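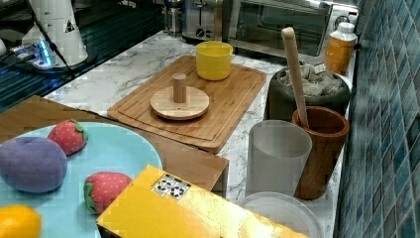 Tiempo de lectura: 3 minutos

Informe de avance, junio. Proyecto Ceder, cocina de Flillville
Responsable del informe: Spyros Raptis
Destinatario: Wustesier, área de seguimiento

1. Objeto del periodo

El presente informe recoge el estado de la fase de ordenación de superficies de la cocina compartida. La fase anterior, dedicada a armarios y cajones, quedó cerrada y no se vuelve a tratar aquí salvo en lo que afecta al reparto de espacio.

La encimera sigue siendo el punto con mayor densidad de objetos. Conviven en ella piezas de juego (frutas de peluche, un plato azul claro), utensilios de uso diario y envases. El criterio acordado con Stamatopoulos consiste en asignar a cada grupo una zona fija y dejar libre la tabla de bambú, que es la superficie de trabajo principal.

2. Trabajo realizado

Se han definido 5 zonas: preparación, recipientes altos, pequeños electrodomésticos, despensa inmediata y material de juego. De ellas, 3 tienen ya criterio de colocación aprobado. Las dos restantes, preparación y material de juego, siguen en revisión porque comparten el mismo tramo de mármol.

En la zona de recipientes altos se agrupan contra la pared el bote gris oscuro, el mortero con su mano y el vaso blanco translúcido. La agrupación se considera válida. Queda por resolver la mano del mortero, que sobresale bastante y limita el uso del espacio contiguo.
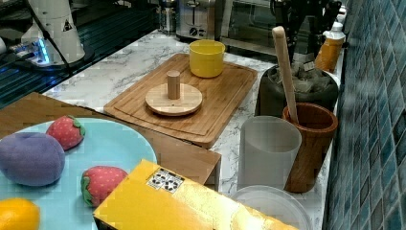 Fig. 2. Tabla de bambú con la base redonda de madera y el vaso amarillo, pendientes de reubicación.

La base con espiga y el vaso amarillo no pertenecen a la zona de preparación. Se propone trasladarlos junto al plato de las frutas y tratar todo el conjunto como una sola unidad de almacenaje. La caja amarilla de cartón se clasifica como envase y saldrá de la encimera cuando se habilite el estante inferior.

3. Ejecución del presupuesto

Se ha consumido el 40 % de la partida de mobiliario auxiliar. No se solicita ampliación. La partida de etiquetado no ha registrado movimientos.

4. Incidencias

El estante inferior se recibió con una profundidad útil de 28 cm, inferior a la especificada. El proveedor ha aceptado el cambio, sin coste para el proyecto. Hasta la entrega del nuevo, los envases permanecen en la encimera.

5. Próximo periodo

Cierre de la zona de preparación, traslado del material de juego y revisión del tramo de electrodomésticos. En este último se comprobará la separación entre el horno de sobremesa y la tostadora, así como el acceso al cajón de la panera de madera.
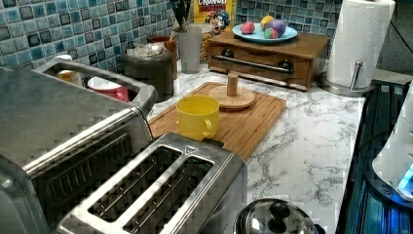
¿Quién aprueba los cambios de zona una vez cerrada la fase?

Los aprueba Stamatopoulos, previa propuesta por escrito del responsable del informe. Los cambios que impliquen gasto se remiten además a Wustesier antes de su ejecución.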